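**Grirnville furniture library reopens its sample room with new tables and a relaid floor**

GRIRNVILLE - The furniture lending library on Burnau Street reopened its sample room in July after a refit that replaced the old display shelving with open work tables. Members can now handle fittings and read supplier binders in the same place, instead of carrying them to the front desk.

The library lends office and classroom furniture to small firms and schools in the Grirnville area, usually for a trial period of 90 days. Its sample room holds the smaller items: hinges, feet, cable covers, drawer runners, edge strips and finish chips. Under the old layout these were kept in deep cabinets along one wall, and members had to ask for them by number. The printed list ran to 589 entries, many of them out of date.

The new layout was drawn up by Baldursdóttir, a fit-out firm that also handled the library's loading area. White tables take the place of the cabinets. Table height is fixed, and the walkway between them is wide enough for a loaded hand cart. Power and data lines come up from the wall side, with cable holes in the tabletops where equipment is likely to stand.

The floor was the slowest part of the work. The previous covering had lifted along two seams and would not take the weight of the cabinets when they were moved. It was stripped and replaced with wood-patterned laminate in brown and gray tones. The planks were left in the room for 2 days before laying, and the tables went in after the edge trim was fixed. Felt pads are fitted under the movable pieces, and members are asked to lift the tables when shifting them.

Binders and catalogs are now sorted by subject, with the label on the edge facing out. French-language material, which arrives from several suppliers, keeps its original labels - "Mobilier" for general furniture, for instance - and is cross-listed in English in the index. Small parts are grouped by type in trays and open-topped boxes. A part that leaves the room is signed out on a card, and the card stays in the tray until the part comes back. 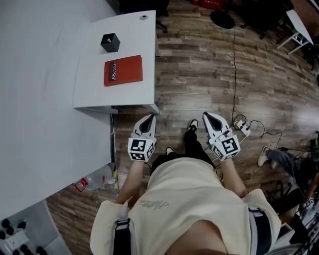
Catalogs may be read at any table but are not lent. Photocopies can be made at the front desk. Small parts can be borrowed overnight, up to a total value of $400 per member, and larger samples go through the normal lending form.

A second stage of the refit will cover lighting and the storage of tall panels, which are still leaning in the rear corridor. Zullari, the supplier chosen for the panel racks, has delivered the uprights but not the cross rails. The library expects to close the corridor for one morning when the rails are installed. Access to the sample room will be through the side door during that time.

The room is open to members from 9 a.m. to 4 p.m. Visitors who are not members can ask for a day pass at the front desk. Returns of furniture and large samples are still taken at the loading door, where the bell has been moved to the left side of the frame.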